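A Table You Can Put Back Together: An Afternoon With a Furniture Painter in Brarnham

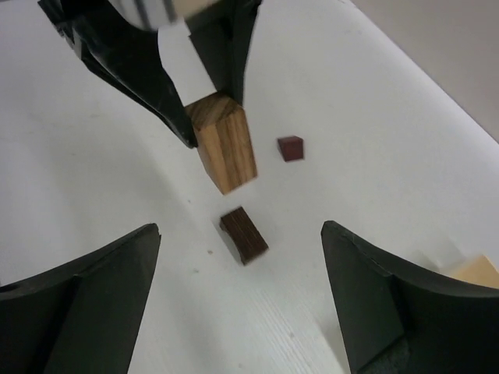
White finish with a little of the wood grain still coming through.

The workshop is at the bottom of the hill in Brarnham, behind a bakery, and if you come at four in the afternoon you get the smell of cinnamon buns and linseed oil together, which I can report is nicer than it sounds. The woman who has painted furniture there for most of her working life agreed to talk to me on the condition that I leave her name out of it ("people will ring me up, and I'm already behind") and that I hold the other end of a dresser while she moved it. I did both.

She started, she told me, with a kitchen table that belonged to her grandmother. It was brown and sticky and everyone in the family wanted it gone. "I was twenty-two and I had half a can of white left over from a bathroom," she said. "I didn't sand it and I didn't wash it. I just went at it on a Sunday sort of afternoon with the radio on, and by the end of the month it was coming off on people's sleeves."

She still has the table, and she has repainted it more times than she can remember. These days she would begin with soap. Most of the work, in her telling, is washing. A table that has lived in a kitchen has years of butter and hand cream in it, and paint will not hold on to butter. She uses warm water and sugar soap, then clean water, then leaves the piece alone overnight with the windows open. "Customers come in and ask what brand of paint I use, and I say, what are you washing it with? And they look so disappointed!"

We talked for a long time about white. I had thought of it as the easy choice, and she was very kind about this. A new white paint goes on looking like milk and dries looking like chalk, and it changes again when it gets carried home to a room that faces north. She keeps painted boards leaning against the back wall, each with a number penciled on the reverse, and sends people away with three or four of them for a week. The one borrowed most often is 287, a soft white that she mixes herself and will not discuss. A couple from Pellolberg once kept it for the whole winter, and when they finally brought it back in March they ordered something green.

What she likes best is a white you can see into. She thins the last coat and wipes part of it back with a cloth while it is still soft, so that the grain shows here and there. "My mother thought I'd run out of paint," she said. "She'd stand there with her coat on and say, it'll be lovely when it's finished." It took some years before anyone asked for it on purpose, and the first who did was the owner of the Rajput, the restaurant across the river, who wanted all his tables done that way. She painted them in the mornings, four at a time, and was paid partly in lunches. She remembers those lunches better than the tables, I think, and we lost a good ten minutes to a lentil dish.

I asked what people get wrong. She put the kettle on before answering. Impatience, mostly. The can says dry in 90 minutes, and so it may be, but dry is only the beginning of it. She asks customers to go gently for 40 days – no hot pans, no wet cloths left lying, no vases with a dribble down the side. "They all nod. Then I get the telephone call about the vase."

She has nothing against factory furniture, by the way, and rather surprised me by saying so. Her own desk is a flat-pack thing called a Vultora that she found by the side of the road and has painted twice. It wobbles, and she props one leg with a folded seed packet. "It's a perfectly good desk. Somebody wanted a different one, that's all."

She doesn't plan to take on more work, though she has begun showing a few neighbors how to do their own chairs in the evenings, and she sounded happier about that than about anything else we covered. They bring cake. One man has been painting the same stool since last autumn and she has stopped asking him about it.

Before I left we moved the dresser again, back to where it had been when I arrived. She had decided the light was better there after all.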